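短租公寓客房换床流程中的床面物品管理
课程项目报告（居住空间运营方向）
小组成员：Tyra Dahlgren、Nazanin Sharifi

摘要

本项目以 Drutham 公寓的单床客房为对象，研究换床过程中床面临时放置物品的次序、位置与去向。小组在9周内收集换床记录约234份，比较了两种作业次序：一种以床面为主要暂存区，另一种以床头柜与推车为主要暂存区。记录显示，遗留物多数出现在枕头与被面之间的区域，布草混放多数出现在新旧枕套同时在床的阶段。报告据此提出一份床面分区方案和一张简化的作业单，并说明其适用范围。

关键词：换床；布草；枕套；床面分区；客房作业单

一、项目背景

Drutham 公寓的客房以短租为主，租期从几天到一个学期不等。公寓提供成套床品，包括床单、被子、枕头和枕套，由 Rustad 洗衣房统一清洗后送回各层布草间。住客退房后，客房人员须在下一位住客入住前完成清理、换床和物品核对。换床在整个清理流程中处于中段，前接垃圾清运与台面清理，后接吸尘与最后检查。

换床本身的步骤在公寓现有手册中写得较为简略，只有“撤旧、铺新、整形、检查”八个字，没有规定撤下的枕头放在哪里，也没有规定拆封的新布草在铺设前放在哪里。实际作业时，床面往往同时承担铺设面和暂存面两种功能。手册编写时客房使用纯白被套，后来部分楼层换用格纹被套，检查标准未作相应修改。

项目启动前，前台的失物登记本上有若干条与床铺有关的记录：充电线、眼镜、耳机盒、房间电话听筒被裹进待洗布草。这类情况处理成本较高。布草袋离开楼层之后，需要联系 Rustad 洗衣房逐袋翻查，听筒缺失的房间则无法按时交付。公寓管理方希望得到一份可以直接贴在布草间门后的作业单，本项目的任务由此确定。

二、问题界定

本报告讨论的范围限于床面及其紧邻的床头柜。浴室布草、窗帘、地毯清洁不在讨论之列。报告使用的几个术语规定如下。

暂存：物品在换床过程中被放在某处，且该处不是它的最终位置。

遗留物：住客物品或房间固定配件在换床结束时仍位于布草之下、之间或布草袋内。

混放：已使用布草与待铺布草在同一表面上接触。

整形：铺设完成后，对被面折痕、枕头朝向和垂边长度所作的调整。

需要回答的问题有以下几项。暂存物品在床面上集中于哪些位置；遗留物与这些位置之间是否存在对应关系；调整作业次序后，混放是否减少；格纹被套对检查步骤有何影响。

三、方法

3.1 记录方式

每份换床记录对应一个房间的一次换床，使用一页纸的表格，由当班人员在离开房间前填写。表格上半部分为床面示意图，划分为床头区、中区、床尾区和左右垂边，填写者用符号标出各物品放下时的位置。下半部分为勾选项，内容包括：是否出现混放、是否发现遗留物、遗留物类型、整形是否返工。表格的初稿由 Nazanin Sharifi 设计，试填后删去了“用时”一栏。该栏的填写质量很差，不同人员对起止点的理解不一致，有人从进门算起，有人从撤下第一件枕套算起，数据无法合并。

3.2 作业次序

参与比较的次序有两种，以下称为次序甲与次序乙。

次序甲沿用多数人员的习惯。进房后先将待铺布草放在床上，随后拆旧枕套，将枕芯放回床面，撤旧床单，铺新床单，再套枕套，盖被，整形。

次序乙将待铺布草留在推车上层，枕芯集中在床头一侧，电话、遥控器一类的小件在拆枕套之前先移到床头柜。铺设所需的物品按使用顺序逐件取入。被子在铺新床单时向床尾对折，不离开床面。

人员在项目前半段使用次序甲，后半段使用次序乙。小组没有条件作随机分配，这一点在第六节说明。

3.3 材料

床品由 Javetti 供货，被套为格纹，配套枕套有同款格纹与纯白两类。格纹枕套用于床头内侧枕，白色枕套用于外侧枕。浅灰色床单折叠后以摞为单位存放，部分新品仍带原包装，包装上的标签由布草间入库时扫描。标签打印使用 Briteck 的标签纸，撕除后偶有残胶，残胶会粘附在床单表面，洗衣房曾就此提出意见。

3.4 编码与核对

纸质表格回收后由两名成员分别录入，录入结果逐条比对，不一致的条目回查原表。原表字迹无法辨认的，该项按缺失处理，其余各项保留。床面示意图上的符号若压在分区线上，按符号中心所在的分区计入。中心恰好落在线上时，计入靠近床头的分区。

图1、图2　换床项目：床面与枕头 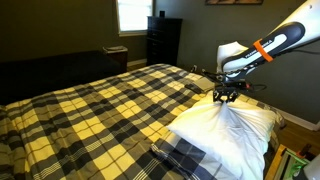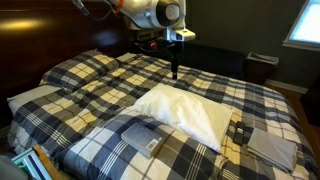 3.5 床面分区的确定

床面分区经过一次修改，最初的方案按床的长度平均划分，试填后改为按物品使用顺序划分。平均划分的缺点在于枕头。枕头离开床头之后通常斜放或横放在中区，一件枕头可以同时占据中区与相邻垂边，填表人员难以判断应标在何处。图2中的白色枕头即为斜放，左端靠着一件带条码标签的扁平包装物，折叠的浅灰色床单位于更右侧，枕头与床单之间还有一只黑色的无绳电话听筒。按旧方案，这几件物品需要分别对照分区线；按新方案，它们统一归入“待处理带”，再按类别标注为枕头、包装布草、散装布草和小件。图1中白色枕头部分压在另一件灰白格纹枕头上，这类叠放在新方案中记为一个位置、两个类别，并在备注栏写明上下关系。修改后的示意图使用到项目结束。

分区名称最终确定为床头带、待处理带和床尾带。床头带只放已套好枕套的枕头。待处理带容纳一切尚未归位的物品，在换床结束时应当清空。床尾带供被子对折时使用，其上不放任何小件。左右垂边保留为独立分区，记录物品滑落或下垂的情况。

四、结果

4.1 暂存位置

使用次序甲时，物品集中在待处理带，并向靠近门的一侧偏移。这一偏移与人员进房后的站位一致：布草由推车取下，放在最先够得到的位置。枕芯与待铺枕套相邻的情形很常见。折叠床单通常放在床面边缘一侧，包装布草则没有固定位置，有时压在小件之上。

使用次序乙后，待处理带上的物品类别减少，包装布草基本不再出现在床面上。枕芯仍然会进入待处理带，原因在于床头带宽度不足以平放两件枕头并留出套枕套的操作空间。部分人员将枕芯立靠在床头板上，操作较为顺手，但枕芯容易倒向床垫与床头板之间的缝隙。这一做法未写入最终作业单。

4.2 遗留物

遗留物的类型以小件为主，包括电话听筒、遥控器、数据线、发夹和纸质票据。深色小件落在格纹被面的深色格内时，目视检查的漏检较为明显。浅色票据则多见于床单层。房间固定配件中，听筒出现的次数高于遥控器，与二者的平时放置位置有关：遥控器多放在电视柜，听筒放在床头柜，住客使用后常随手留在枕边。

记录还显示，小件被发现的时机差别较大。在拆枕套之前发现的，可直接移走，不影响后续步骤。在整形时发现的，需要掀开被子，多数会引起返工。在装袋后发现的，需要重新打开布草袋，此时已使用布草与房间地面或床面再次接触的可能性上升。

4.3 混放

混放在次序甲中主要发生在套枕套阶段。旧枕套拆下后如未立即入袋，会与新枕套同时出现在待处理带，白色枕套之间仅凭外观难以区分，只能依据折痕判断。折痕判断对刚拆封的枕套有效，对从 Rustad 洗衣房返回后经过多次搬运的枕套效果较差。格纹枕套同样存在这一问题，且格纹会掩盖轻微折痕。

次序乙要求旧枕套拆下后直接入袋，混放记录随之减少。剩余的混放多数与床单有关：人员撤旧床单时，将其卷至床尾带，尚未装袋即取入新床单。作业单因此在撤床单与取床单之间增加了一个“封袋”动作。

4.4 整形

格纹被套对整形既有便利，也有要求。便利之处在于条纹线可作为基准，人员站在床尾即可判断被子是否歪斜，左右垂边的长度差也可以通过格子判断。要求则在于歪斜同样容易被住客看出。纯白被面上可以接受的偏差，在格纹被面上会显得突出。使用格纹被套的房间，整形返工的勾选多于纯白被套的房间，返工原因以“条纹线与床沿不平行”为主。

白色枕套的返工原因有所不同，主要为枕面皱褶。提拉枕套的单点会使布料在该处聚拢，皱褶向四周展开，需要重新抚平。试用过的做法中，双手握住枕套开口两角同时上提，皱褶较少；捏住枕面中部移动枕头，皱褶较多。此项只作定性记录，没有设计评分标准。

五、讨论

5.1 床面作为工作台

客房面积有限，推车不能进入全部房型，完全禁止在床面放置物品不具备可行性。次序乙的作用在于限制同时在床面上的物品类别，并为每一类规定去处。对于推车无法进房的房型，小组建议使用可折叠的布草架，放在床尾一侧。布草架尚未在 Drutham 公寓试用，占地和收纳方式需要另行确认。

床头柜作为小件暂存区有一定局限。住客物品、房间资料夹和灯具往往已占据大部分柜面，听筒移到柜面后可能被资料夹遮住。作业单规定小件放在柜面靠床一侧，并在最后检查时将听筒放回底座。部分人员反映柜面较滑，听筒容易移动，可在柜面垫一块折叠的抹布。

5.2 包装布草的处理

包装布草在床面上造成的问题有两类。其一，包装袋表面经过仓储和运输，清洁程度低于布草本身，不宜与已铺好的床单接触。其二，包装拆除后产生的塑料与标签需要当场处理，否则会进入被褥之间。较为合理的做法是在布草间统一拆封，客房内只出现已拆封、已折叠的布草。该做法会增加布草间的工作量，也会使入库扫描与拆封合并为一个工序，需要与仓管人员协商。

标签残胶的问题与换床次序无关，但影响布草的后续使用。可以改用吊牌式标签，或将标签统一贴在外包装而避开布草。两种办法的成本没有核算。

5.3 格纹与检查标准

现有检查标准以“平整、无污、无异物”为准，对格纹被套而言缺少方向性要求。建议增加一条：距床尾最近的一条横向条纹线应与床沿平行，以目测为准。对深色小件的检查，目视之外应增加手触。手触的路径规定为从床头带沿中线到床尾带，再沿两侧返回，手掌平贴被面。试行时，人员对此项的接受程度不一，经验较多的人员认为重复，新进人员则表示有了明确动作之后更容易判断是否检查完毕。

枕头叠放方式也影响检查。白色枕头完全压住内侧枕时，两枕之间的空间无法直接看到。将外侧枕略向前移，使内侧枕露出一部分，既可以看到内侧枕套的格纹方向，也便于伸手检查枕间。前移的幅度取决于枕头尺寸，作业单上以示意图表示，未给出数值。

5.4 记录表本身的影响

填写表格会改变作业行为。人员知道需要标注物品位置之后，会有意减少床面物品。次序甲阶段的末期，混放勾选已经有所下降，而此时作业次序尚未变更。由此推断，两种次序之间的差异有一部分来自记录行为。这一部分的大小无法从现有数据中分离。

六、局限

本项目没有随机分配作业次序，前后两段的入住情况也有差别。后半段长租退房较多，长租房间的住客物品数量与短租房间不同，对遗留物的记录有直接影响。

记录由作业人员自行填写，缺少独立观察。遗留物一项只包含被发现的部分，未被发现的部分只能通过失物登记本间接了解，二者的时间对应关系并不严格。

床型单一。所有记录均来自单床客房，双床房和沙发床的换床次序没有涉及。沙发床展开后床头方向不固定，床头带的定义需要另行讨论。

床面示意图没有厚度信息。叠放物品依靠备注栏说明，备注栏的填写率低于勾选项，叠放情况可能被低估。

七、作业单（提交稿）

进房前，在布草间完成拆封，核对床单、被套、枕套种类，旧包装与标签留在布草间。

进房后，推车或布草架停在床尾一侧，打开布草袋。

将床面、枕边和枕下的小件移到床头柜靠床一侧。住客物品按失物规定登记。

拆旧枕套，逐件入袋。枕芯放在床头带，放不下时可占用待处理带，不得立靠在床头板上。

被子向床尾对折，撤旧床单，入袋，封袋。

取新床单，铺设，包角。

取新枕套，握开口两角套入，格纹枕放内侧，白枕放外侧并略向前移。

被子展开，以最近床尾的横向条纹线对齐床沿，检查左右垂边。

手触检查：床头带至床尾带，两侧返回，最后检查枕间。

听筒放回底座，遥控器放回规定位置，待处理带清空后离床。

八、后续工作

公寓管理方已同意将作业单张贴在一个楼层的布草间内试用，试用期间继续使用简化后的记录表，仅保留遗留物与混放两栏。Tyra Dahlgren 负责与 Rustad 洗衣房核对布草袋内发现物的登记格式，使楼层编号与房间编号能够对应。标签更换方案待 Javetti 提供包装样品后再作比较。双床房的分区示意图已完成草稿，尚未试填。

附录说明

附录甲为记录表空白样张，含修改前后的床面示意图。附录乙为录入规则与缺失项处理办法。附录丙为作业单的张贴版，字号放大，删去术语，供布草间使用。三份附录与本报告分开装订，存于课程资料柜。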